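Tuesday, March 3, 2020

Notebook, sim bench. Household tidy-up tasks, two-arm setup, Marnus build. Continuing from the February pages on acceptance rules. Purpose of this entry: get the working rules for episode logging and pass/fail into one place before they go into the Sotgate repo.

## Where the rules stand

The draft from February had one line for success: "objects in container at end of episode." Too loose. It passes an episode where the arm is still holding the object over the container, and it passes one where the container has been pushed across the room. Both turned up in review and both had been marked as good.

Revised wording, to be argued over:

- An object counts as placed when it is inside the container volume, no finger is in contact with it, and its velocity is under the threshold for 20 consecutive steps.
- The container must be upright at the end of the episode. Upright is read from the pose in the state log. Judging it by eye from the head view does not count.
- If a container is carried or tipped on purpose as part of the task, the task file has to say so. Otherwise tipping is a fault.
- Contact between the two arms is a fault at any force. We had been ignoring light touches.
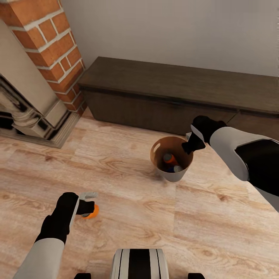

The no-contact clause needs a check against the force log and not only the collision flag. The flag clears as soon as the bodies separate, so a finger that taps the object every other step can look clean if the sampling lines up badly. Proposed fix: take the maximum over the window. Cheap to compute, and the old logs have the data.

Inter-arm spacing. Current minimum separation between gripper bodies is 6 cm in the planner config. The Mwaipopo task set was written against a different number and the two have never been reconciled. Use the planner value for everything and regenerate the Mwaipopo starts. Do not edit them by hand again.

## Start states

Rule as proposed: every episode starts with both arms parked, fingers open, and the container in a pose drawn from the seed. No carry-over from the previous episode, including contents of containers. The reset script does not currently clear contents unless `--full` is passed. Make `--full` the default and add a flag for the other behavior. 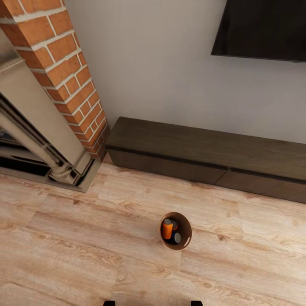 Clear space around the target is the other half of the start-state rule. A container that spawns against furniture forces an approach from one side, and the results then say more about the spawn than about the policy. The bowl in the fireplace room is a fair reference case: open floor between it and the fingertips, console some way behind, nothing else standing on the boards. It also shows the limit of a fill rule based on count. Three cylinders already take up most of the opening, so a fourth would sit on top of them and fail the inside-volume test however well it was placed. The fill limit should be set per container from opening size and object size, and checked when the task file is loaded.

Not settled: whether a start with objects already in the container is allowed at all. For now allowed, provided the starting contents are written into the episode header. An episode with a nonempty container and an empty header field gets rejected at load.

## Wrist camera views

Reviewers have been using wrist views to decide grasp quality. Some of these are usable and some are not. At close range the view can be filled by flat surfaces and the fingers, and there is no way to tell from it which piece of furniture is being approached.

Rules for wrist views:

1. Never the only evidence for a pass. Pair with a head view from the same step.
2. Time stamps on the paired views must match within 2 steps. If they do not, the episode goes to the unsorted folder and stays there until someone re-exports it.
3. When both fingers are visible but the thing between them cannot be named from the view alone, log it as "surface, unidentified." Do not guess from the task name.

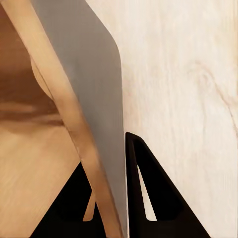
## Containers in the hand

Separate from placing into containers. Applies whenever the container itself is the grasped object, mostly bowls and bins in the kitchen tasks.

- Grasp on rim is allowed. Log it as `rim`, with the arm.
- Tilt is recorded for the whole hold, from first contact to release. The old field stored the final value only.
- If the other arm is holding something at the same time, both holds get their own record. The Gurkirero converter merges them into one line and drops the second object ID. Known bug, still open.

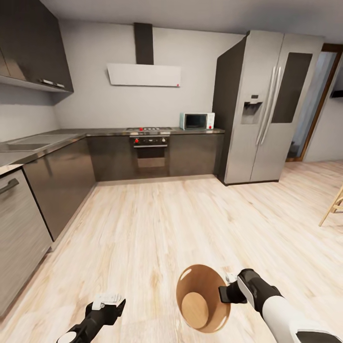
The merge problem matters for fault counting. With one line per step, a drop from the left hand during a right-hand hold is charged to the right hand, and the per-arm numbers are wrong for every two-handed episode. Until the converter is fixed, per-arm fault rates should not be quoted outside the group. Totals are fine.

Tilt limit: left blank in the task template on purpose. An empty bowl can be turned over without harm, a full one cannot, and one global figure would be wrong for both. Whoever writes the task sets the limit. The loader should refuse a blank if the header lists contents.

## Changes to make

- [ ] max-over-window contact check
- [ ] `--full` as reset default
- [ ] fill limit computed at load
- [ ] paired-view time stamp check in the export script
- [ ] regenerate Mwaipopo starts with planner separation
- [x] template: tilt limit field added
- [x] template: starting contents field added

Re-scoring of the February batch waits for the first item. Old scores stay in the table with the rule version next to them. No overwriting. Rule version goes in the episode header too, as a plain integer, currently 2.

Open: does the 20-step window start at finger release or at last contact? The code says release. The draft says last contact. Prefer last contact, need to check what it does to run length on the slow tasks.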